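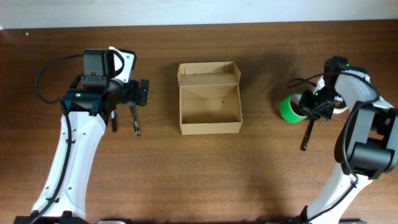 Two Arms, One Box: A Season With the Kiltonard Robotics Club

By Ming-te Tseng

When I was invited to visit the robotics club in Kiltonard, I expected to see robots that fight or run races. I have visited many school clubs and usually it is like this. But in Kiltonard the students have spent the whole season with one cardboard box, two rolls of tape and a black pen. The task is to pack the box.

It sounds very easy. A small child can do it in less than one minute. The team, which is called Stillari, started in March, and when I came they were still discussing the green tape.

"The green one is standing on its edge," a student named Đinh explained to me. "So the gripper can take it from the side, but if you touch it wrong it wants to roll." The second roll is cream-colored, and the students do not trust it either.

The club works with two white arms which face each other over a wooden table. The box stays between them with the lid open. In the competition rules, each arm must do part of the work, and the objects can begin on one side only. For this reason the students have to decide which arm goes first, and where the other one waits. Most of their arguments are on this question. I listened to one of them for 20 minutes and I must admit that I changed my opinion two times.

The teaching is done in a simple way. A student moves the arms by hand controls and the computer keeps a record of the movement. After many records, the program tries to do the same by itself. The team wanted 1000 records before the regional event. On the day of my visit they had written a smaller number on the whiteboard, 37, with a circle. It was the number of records they had thrown away that week. In most of those, a cable had caught on something, or the person who was driving became impatient.

The program has the name Gunik. I asked for the meaning and got two different answers, both from the same girl. She is in her last year of school and she wrote the part that decides when a gripper must open. She told me this part is harder than closing. If the fingers open too early, the roll lands on the wall of the box and falls outside.

Parents sometimes ask her why the club does not build something bigger. She invites them to sit down and drive one arm. Her father tried to pick up the pen and he needed the whole evening.

The regional event is on 2025-09-20, in the sports hall of the school. Visitors can enter without a ticket, and Stillari will be the second team at the table.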